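Boards > House & Home > Heating and Winter Stuff

Window film or just heavy curtains?

stavham_kate
OK so our place in Stavham has the original windows and the front room is freezing every night. I taped up that shrink film last winter and it peeled off by the second week. Gas bill for the month was $321 and I about cried! Has anyone had luck with plain thick curtains? I found a pair for $29 each and I'm tempted.
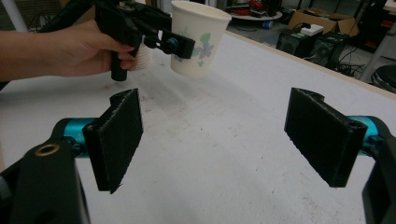 The living room faces north, if that matters, and the radiator sits right under the window, so long curtains would hang over it. Maybe that kills the whole idea?

Dhanial
It does kind of kill it. You'd be heating the glass. Get short ones that stop at the sill and caulk the trim first, the trim is where all your air is coming in.

zunum2
Disagree on the caulk. I did every window in July and saw maybe a few bucks of difference. Film works fine if you wipe the frame down with rubbing alcohol before you tape. Bet you skipped that, Kate.

stavham_kate
I totally skipped that, lol. I'll do one window over again and see if it stays up till the weekend. 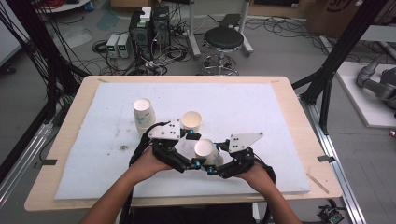
Jalteseck
Storm windows, end of story. Ours were $765 for the whole downstairs and I'd never go back to messing with tape.

Dhanial
She's looking at $29 curtains and you're telling her to spend 765?

Tags: drafts, old windows, heating bills
Contact us | Back to top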